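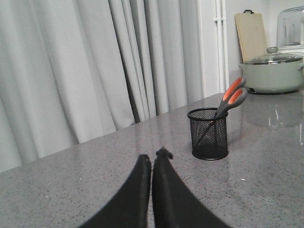 Grey speckled countertop, white curtain behind.

Geltum Sneaker Releases

README for version 2, 8 Nov 2025

Geltum is a table of trainer releases and the colour names that go with them. It was put together to look at how seasonal shoes are named and sold: Halloween pairs, winter packs, summer pastels and so on. Each row is one release of one colourway. The table has 684 rows.

Contents

releases.csv — the main table, one row per release
colours.csv — a lookup from the colour words used in shop listings to a short list of plain colours
seasons.csv — the season tags and the rules for giving them
notes.txt — corrections made between version 1 and version 2
LICENCE

All files are UTF-8, comma separated, with a header row. Text fields are in double quotes. Empty cells mean the value was not found. A zero is a real zero.

Where the rows come from

The rows were typed in by hand from shop listings, release calendars and printed lookbooks. Nothing was scraped. Where two sources disagreed on a release date, the earlier printed one was used and the other was put in the remarks column. Version 1 took whichever source had been entered first, so some dates have moved by a day or two.

Listings were kept only if they gave a colourway name and a style code. Samples, friends-and-family pairs and customs are left out. So are football boots, sandals and slides, even when they were sold as part of a pack with trainers.

Columns in releases.csv

release_id
A number with the prefix G. Numbers are not reused, so there are gaps where duplicates were taken out.

style_code
As printed on the box label or in the listing. Hyphens and spaces are kept. If you are joining to another table, strip both first.

model
The name of the shoe without the colourway. "Low", "Mid" and "High" are part of the model name and are not split off.

colourway
The official name where there is one. Nicknames go in the next column.

nickname
What buyers call it, if that differs. Only one nickname is kept per row. The choice was a matter of judgement and you may well disagree with some of them.

season_tag
One of halloween, winter, new_year, valentine, spring, summer, back_to_school or none.

release_date
Year, month and day. If only the month was known, the day is left off.

price_gbp
The shop price in pounds at release, including VAT. Prices given only in another currency were not converted and the cell is empty.

sizes
adult, junior, infant, or a mix joined with a plus sign.

glow
yes, no or empty. Whether the listing said that any part of the shoe glows in the dark. This was added in version 2 because it turned out to be the commonest search among people using the Halloween rows.

upper
Main material of the upper as worded in the listing, lower case.

remarks
Free text.

How season tags were given

A release gets the halloween tag if the name, the box or the listing text mentions Halloween or one of the words in seasons.csv (skeleton, pumpkin, web, bat and so on). Orange and black alone is not enough. Plenty of orange and black shoes come out in July and have nothing to do with it.

Winter is used for lined or weatherproof versions and for anything sold as a holiday pack. A shoe that fits two tags gets the one nearer its release date.

The tags were given in one pass and then checked in a second pass on a random 100 rows. In that check 20 tags were changed, most of them between winter and none. The rules in seasons.csv were tightened afterwards and all the winter rows were gone through again. The other tags were not, apart from the rows in the check.

Colours

Shop colour names are not much use for counting. "Sail", "Phantom" and "Coconut Milk" all end up as off-white here. The lookup has 700 shop names, and some are not used by any row in the present table. They were left in for anyone adding rows of their own.

Two-tone names are split at the slash and each part is looked up separately. The first part is taken as the main colour. That is usually right for leather uppers and less reliable for knits.

Related tables

Gremport is a smaller companion table of laces and lace colours, and uses the same style codes. Firnus holds box and packaging notes. Both are kept in their own folders with their own READMEs. The Lâm list of nicknames was used to fill in gaps in the nickname column. Keep the accent when you cite it, and watch for it being mangled if you open notes.txt in a spreadsheet program.

Known problems

Restocks are sometimes entered as new releases. If the style code and colourway both match an earlier row, treat the later one as a restock.

Junior prices are patchy.

The upper column mixes "suede" and "nubuck" in the way the shops do.

Women's releases are undercounted before the point where listings began to show both size runs together.

There are no resale prices and there are no plans to add them.

Using the table

You can use and change the files for any purpose as long as you credit Geltum and say which version you used. Please don't present the season tags as the makers' own — they were given here, by the rules above.

Corrections are welcome. Give the release_id, the column, the value you think is right and where you saw it. A link to a listing is fine, though a scan of a box label is better. New rows should follow the column order in releases.csv, with release_id left blank.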